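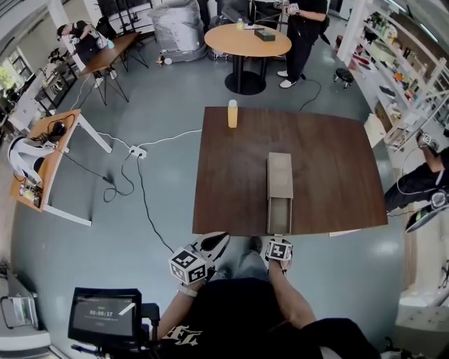 How to clear a shared table and keep it clear

A shared table fills up faster than any other surface in a building. You put down a drink, then a box you mean to deal with after lunch, then a sheet of paper, and before long there is nowhere to rest your elbows. I have looked after the tables in one busy room or another for a good many years now, and the method below is the one I keep coming back to. It takes 30 minutes the first time and 9 minutes a day after that, and you need very little to get going.

What you will need

A soft cloth and a second, dry one
A small bowl of warm water with a drop of washing-up liquid
One shallow cardboard box with a lid (a shoebox does nicely)
A handful of reusable cable ties
A pencil and some sticky labels

Step 1. Start with the drinks

Drinks come off first, every time. A bottle of juice with its cap on looks harmless enough standing at the far side of a table, and mostly it is, but caps get left loose and orange juice dries into a sticky ring that takes a fair bit of rubbing. Check the cap, wipe the base of the bottle and move it somewhere away from anything with a plug on it. We have a little round table that has become the drinks table more or less by custom, and I would recommend the same to anyone with the space for it.

Step 2. Open every box

An empty box takes up just as much room as a full one, and I can't tell you how many I have carefully dusted around for weeks before thinking to lift the lid! Slide the lid back, look right to the end, and decide there and then. If it is empty and in good shape, keep it as your sorting box. If it is empty and tired, flatten it for recycling. If there is something in it, write what it is on a label and stick that on the short end, where you will still be able to read it once the box is on a shelf.

Step 3. Sort into the box

Now gather up the small things. Pens, keys, loose screws and odd adaptors all go into the sorting box together, and you can be quite ruthless about it. Carry the box to a chair and sit down with it, as the job goes better off your feet. Anything that has a home goes home. Whatever is left stays in the box with the lid on until the end of the month, and if it hasn't been asked for by then, out it goes.

Step 4. See to the cables

Look down as well as across. Cables running over the floor between two desks will catch a foot sooner or later, and they make a tidy table look untidy too. Bring the power strip in close to a table leg or the wall, gather the spare length into a loose loop and fasten it with a tie. Don't pull the loop tight – cables like a gentle bend. Mice, headsets and the like can then live on one side desk with their leads, and the main table stays free for whatever you are doing at it.

Step 5. Wipe with the grain

On a wooden table, wring your cloth out until it is barely damp and follow the lines of the grain from one side to the other. Go over it straight away with the dry cloth. Dark wood shows every smear, so crouch down and look along the surface towards a window before you put anything back.

Step 6. Put back less than you took off

Choose what belongs there and stop at that. My own rule is that a table may hold the thing being worked on and one drink, though I do bend it in September when everyone comes back at once with bags and parcels.

Keeping it up

A quick go at the end of the afternoon is enough – drinks away, lids on, a wipe where it is needed. If the sorting box won't close, it is time to go back to step 3.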